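Making weight, third month

My notes on the cut start with the number I disliked. In May I was walking around 19 pounds over the limit for the Temthorpe amateur card, and the plan I had copied from an older training log assumed a much smaller gap.

I train at a converted warehouse in Iltville. The ring is undersized and the ropes sag on the north side, so footwork drills drift left unless you correct for it. Conditioning is three sessions a week on the bag, 37 minutes each, with the rest periods fixed by the wall timer.

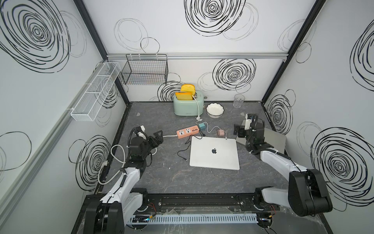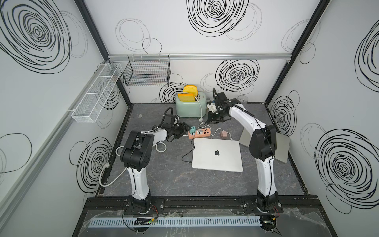
Breakfast is where my log shows the most error. For weeks I entered it by eye, and the daily total of 2,000 calories was wrong by as much as 400. Two slices of bread, like the pair standing in the mint-green toaster in the first picture, went down as one line with no weight beside it, and whatever I spread on them went unrecorded. I now weigh each slice before it is toasted and enter the toppings separately.

The scale is a Willems kitchen model. It drifts by a gram or two after a battery change, so I check it against a sealed bag of rice. The gloves are Pidodel, 16 ounce for sparring – heavier than I need, but the padding has held its shape.

Current weight is six pounds over. Water stays constant until the last two days. Next entry after the sparring block.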